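Lorley @lorley_keeps · 20/09/2019

Thread on sourdough starter in a cool kitchen. I've kept mine going since January and the house rarely gets warm, so this is from a cold-room point of view.

1/ I feed it equal weights of flour and water, 50 grams of each. Before that I throw out all but a spoonful or two. A kitchen scale is the only thing I'd tell you to buy.

2/ Flour matters less than people say. I used the cheap whole wheat for the first 10 days and then moved to plain white bread flour. It slowed down for two feedings and then picked up again.

3/ If there's gray liquid on top, it's hungry. Pour it off or stir it in. I pour it off, the bread tastes less sour that way.

4/ Pink or orange streaks are different. Throw the whole thing out, wash the jar in hot water and start over. Don't try to save a clean part from the bottom.

5/ Mohsin Khokhar asked about keeping it in the fridge. Mine goes in after a feeding and comes out the night before I bake. Longest I've left it was 36 days. It took three feedings to get back to normal.

6/ Mixing the dough. I do it in a bowl on the table, water first, then starter, then flour, salt last. Cover it and leave it alone for half an hour before the first fold.

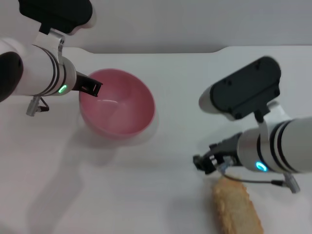
7/ Can you bake with starter straight from the fridge? It depends on how lately it was fed. Within a day or so is fine, but the rise will be slow. Any older and I feed it first.

8/ Next thread will be on rye, which I'm still bad at.

Filed under: Home & Kitchen, Bread

More from this author
Which pans I use for a small loaf
Pancakes from starter discard
Oven too hot at the back
Storing flour in summer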